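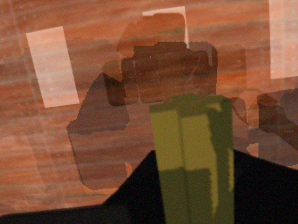
Handout 2, p. 151

Sim-to-real, week 2: randomising how things look
Notes: Feven Abdella (corrections to Eilidh Hepburn please, not me)

Print this page | E-mail this page

Picks up from the contact model stuff last time. Same task, wrist view, rendered table. Look at the wood before you look at the finger. Grain, gloss, pale window-like patches, dark reflected shapes lying right behind the fingertip. A policy trained on a flat grey table has never met any of that.

Method (Tornell set-up)
- every episode: new table texture, new light positions, new gloss value
- finger colour drawn at random too, olive in this one
- geometry and friction NOT touched, that's September
- 3,533 episodes with gloss on, same number matte
- 900 held back for testing, don't train on them, people did last year

What came out
Matte-only policy fine on matte. On glossy tables it went for the reflections, closed early, missed. Mixed policy slower to train but held up on both. Gap shrinks if you add depth, see Oral notes for the curve. Real arm at Skanton: same ordering, smaller gap. Don't over-read it, one arm and one table.

Open question: is it the highlights or the dark reflections doing the damage? Holbridge runs switched them off separately, highlights seemd to matter less. I'd expected the oposite. Shadow on the finger itself not tested at all. Half the finger can go dark green and the edge detector loses the seam, so somebody should.

For the seminar: read the ablation table, bring one randomisation you'd drop and say what you think it costs. Half a page max. Code is in the course folder, set the seed or your numbers won't match mine.

We use cookies to remember your settings. Accept | Manage

Contact | Copyright Feven Abdella | Back to top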